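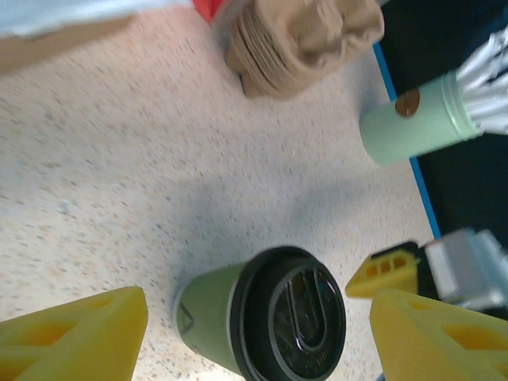
Anyone who has stopped by the Bresanby café counter since July will have met the two new arms, and we have had so many kind (and a few worried) notes about them that it seemed time for a proper update.

The arms do the clearing and setting out. Cups, lids, carriers, the odd container somebody has knocked over, all of that used to fall to whoever was closest, usually with a line of people waiting and the milk already steaming. Maribel Alvarado, who has run the morning shift for 17 years, admits she was not thrilled when Jidcombe brought the first one in. "I thought I'd spend my day picking up after it," she told us, and for the first week or two she did! Cups lying on their sides gave it the most trouble, and the lids still slip now and then.

Things have settled down nicely. The arms have now handled almost 3,000 cups, and the crew of six is still a crew of six, with the same hours as before, which we know was the question on everybody's mind. What has changed is where people stand. Heriberto Cusi has moved from the back counter to the register, where he gets to chat (he is very good at it), and two others are learning to teach the arms new tasks, with a bump in pay once they finish the training.

It hasn't all been smooth. The early shift finds the motors noisy before 6 a.m., and Maribel would like a stop button she can reach without walking the length of the counter. Jidcombe has promised to move it. If you have thoughts of your own, good or grumpy, please leave a note at the register or catch Heriberto when the line is short.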